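Wooden Tabletops: My Favorite Ways to Keep Them Looking Good

3 min read
841 shares

I have loved wooden tables ever since I dragged my first one home from a yard sale in Brarlow, and I'll happily talk about them all day! Most of the care they need takes minutes, and you probably have what you need in the house already.

Start with the daily wipe. A soft cloth, warm water, a tiny drop of dish soap, wrung out until it barely feels damp. Go with the grain, then dry right away with a second cloth. Old T-shirts are wonderful for this (cut the seams off first, they leave streaks).

White rings from a mug? Try a dab of plain mayonnaise, left on for an hour and wiped away. It sounds silly and I adore it. If the ring is still there, lay a cotton cloth over it and pass a warm iron across for a few seconds at a time – no steam, and keep peeking.

Crumbs in the gaps between planks come out with a dry toothbrush, or a wooden skewer if they're really stuck. Please don't use a knife, I still have the gouge.

Small scratches almost vanish if you rub them with a walnut. For deeper ones, my neighbor Michalis Lambrakis got me hooked on wax filler sticks. Buy two shades and blend them, one a little darker than your wood.

If your table has an oil finish, feed it every March and again in the fall. Sand lightly with 400 grit first, always along the grain, and wipe off every bit of dust.

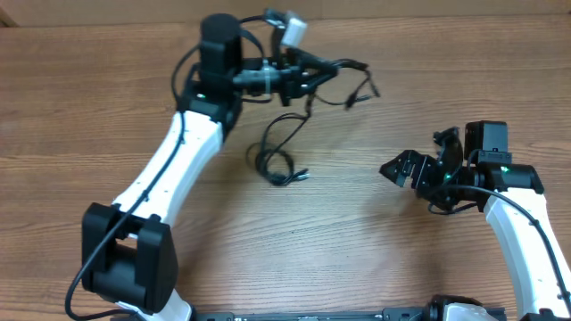

Thin coats are the secret! Rub the oil in, wait 13 minutes, then buff off whatever is still sitting on top. Sticky tables nearly always come from too much oil. Let it rest overnight before you put anything back on it, and spread the oily rags flat outside to dry, since they can heat up and catch fire in a pile.

Felt pads go under anything heavy. I buy the big sheets and cut my own.

13 comments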